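What Does "Lab-Grown" Buy You? A Jeweler With Doubts

Rūta Vasiliauskas has been setting stones for 16 years, and she has stopped believing most of what she reads on product cards. When I asked to talk about lab-grown sapphires, she agreed on one condition.

"Don't write that I'm against them," she said. "I sell them. I wear one. I'm against the cards."

The cards are the little folded inserts that come in the box. The one I had brought with me, from a pendant by Pluvora, promised a stone that was "ethical, flawless and rare." Vasiliauskas read it twice and put it back on the bench.

"Rare compared to what? They can make another batch. Flawless I would want to see under a loupe, and ethical depends on the factory, the power and who did the polishing. The card doesn't say any of that."

I had expected the trade to be happy with lab-grown stones. The color is even, the sizes match, and a customer can have a big blue oval without taking out a loan.
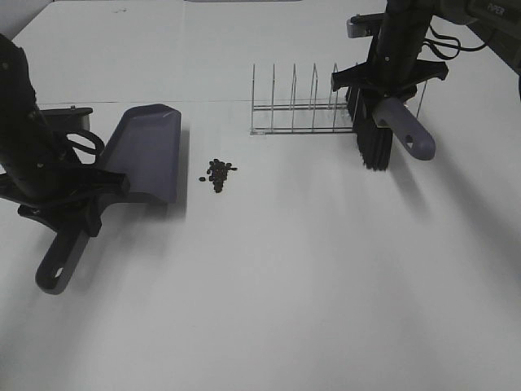
Vasiliauskas grants all of it. Her quarrel is with price. She showed me two rings with created sapphires of the same size, both set in sterling silver. One cost three times as much as the other.

"The seller says better growth method. Fine, which one? Flame fusion is cheap and old. Flux takes longer and costs more. If you paid for flux, it should be on the receipt. I ask people to bring me the receipt, and mostly it says 'sapphire, blue.'"

Todor Nikolovski, who buys for a small shop called Janevski, was less gloomy. He thinks customers know more than jewelers give them credit for.

"They come in with questions," he told me. "They know what created means."

Do they know it won't hold its resale value? He took a while over that one. "Some do," he said.

I put the same question to Vasiliauskas, who laughed. Last February a man asked her to value a necklace he had bought for $2808, diamonds and created sapphires in white gold. She told him what the metal would fetch and advised him to let his wife enjoy it.

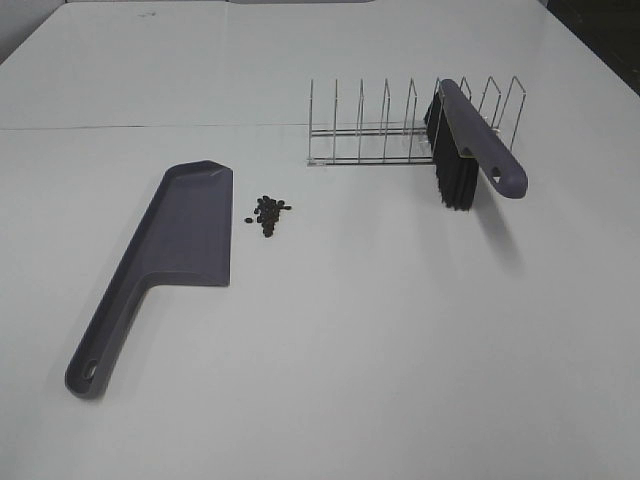

Dustpan on a white tabletop.

So what should a buyer do? Her advice is plain and a little dull. Get the word "created" or "lab-grown" in writing. Ask for the metal stamp and look for it yourself. Be wary of any discount that has been running for 6 months – that is the price. And look at the prongs before the stone, as thin prongs are where cheap rings give up first.

I asked whether she would buy the Pluvora pendant. She turned it over and checked the bail.

"The chain is decent," she said. "I'd throw out the card."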